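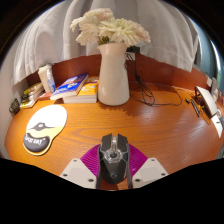 Speaker notes, p. 21

The Desk Against the Curve
Muthoni Ogola, Trollbridge evening talks, August 2023

Slide up before I start. Let them look. Drink some water.

Good evening. I was asked to speak on "the productive desk," and I said yes before reading the rest of the email. I own a desk. Whether it produces anything is between me and the desk.

Start with the shape. Most advice on desk tidying assumes a rectangle. Everything goes in the corners, the corners fill up, and you buy trays for the corners. A round front edge with a back panel sweeping around behind it doesn't give you that. Things drift to the back and line up along the panel like guests at a party who only know the host. Vase, books, cables. (Point to the cables. Wait.)

The cables. Everybody has a plan for cables. Mine for years was a vase. You put a tall vase of flowers at the back and trust people to look at the flowers, and with big ragged white and pink ones like these it very nearly works. Then the eye moves a few inches to the right and finds thin black loops wandering off across the wood. I have three things to say on this:

Cut the slack first. Coil the extra length up by the plug and tie it there, so only what you need crosses the desk.
Run what's left along the foot of the back panel, which is already there and already dark.
Don't buy the box. The Riston cable box has a lid, and the lid has to be somewhere. Mine is in a drawer with the first box.

Now the mouse. Dark, angular, with a clear piece around the scroll wheel to catch the light. Crumbs also love a scroll wheel. Ask who has ever cleaned one. In July I asked a room of 200 people and got four hands, one of which I believe was stretching.

If running long, skip the next part and go to the curtain.

Glossy wood. It's handsome and it reports on you. Any streak, any ring, any elbow. I have been told by Bakari Shemweta to use a coaster, on and off, since we first shared an office, and I have been meaning to. A damp cloth, then a dry one, with the grain. The fancy polish from Nuttall does the same job and smells like a boat. Lift the vase when you wipe. Going neatly around the vase is how you get a pale moon under the vase.

NEXT SLIDE

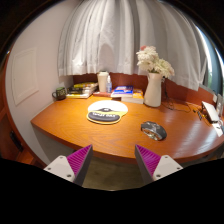
Ghazala Baloch disagrees with most of this, and I promised to read her note out in full. It goes: Muthoni wants everything off the desk that isn't work. I want to know what she thinks a mug is. Take away my mug and my pile of books and I will get up to fetch them, and while I'm up I'll look in the refrigerator. Leave the things alone and wipe around them.

(Pause. She will be in the second row.)

I give her the mug. I'd even give her the mug and the tumbler with the lid, though two drinks at one desk suggests a person who can't commit. The books I would argue over. A low stack lying flat is fine until the one you want is at the bottom, and it is always the one at the bottom. Yellow one on top here, so yellow gets read. Rotate them.

Spray bottle: keep it if you use it. I kept one at the back of my own desk for a year and found it was doing the job of an ornament.

The curtain. Long white sheers behind a desk are lovely and I won't hear otherwise. The hem clears the back of the desk, and you want that gap. Hang them any lower and they start sweeping the pens. Shake them out when you do the window.

Close with the Irnier story if there's time (the drawer, the 495 paper clips, Musyoka's face). If there's no time, just say the number and sit down.

Questions. Somebody will ask about standing desks. Pass to Chepkoech.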